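**Useo opens shared craft and hobby room in Hrynyshyn building**

Useo is pleased to announce the opening of its new shared room for crafts and small hobbies, on the ground floor of the Hrynyshyn building in Iltow. The room will receive its first members in January.

The room was prepared during the autumn by a small team under the direction of Marichka Kuzmenko. The main question was storage. Many people in Iltow live in small apartments and have no place to leave a work that is half finished. For this reason, a large part of the budget was given to shelves and bins, and the tables were kept simple.

"We asked our neighbors what they need, and they answered almost always the same: a table, and a shelf where the things will wait for them," said Kuzmenko. "They did not ask for anything luxurious."

Members can use the room from 9 in the morning until 8 in the evening. The monthly fee is 3 coupons of the Useo program, or it can be paid at the desk. In total, 212 persons have already registered, and the room can accept up to 400. 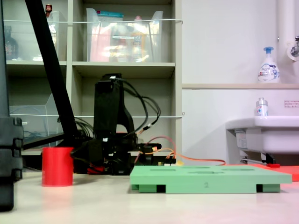 Small supplies are kept in clear plastic bins on open cubby shelves, so that members can see the contents without taking everything down. Cables have their own clear tray on a lower shelf. Foaming soap is provided, and we kindly ask members to wash their hands before they touch shared materials.

Kenji Castellanos, responsible for registrations, informs that new members will receive a short introduction to the room at their first visit. Children are welcome together with an adult.

Registration is open at the Useo desk, room 876.

Contact for the press: Iraís Cuevas, Useo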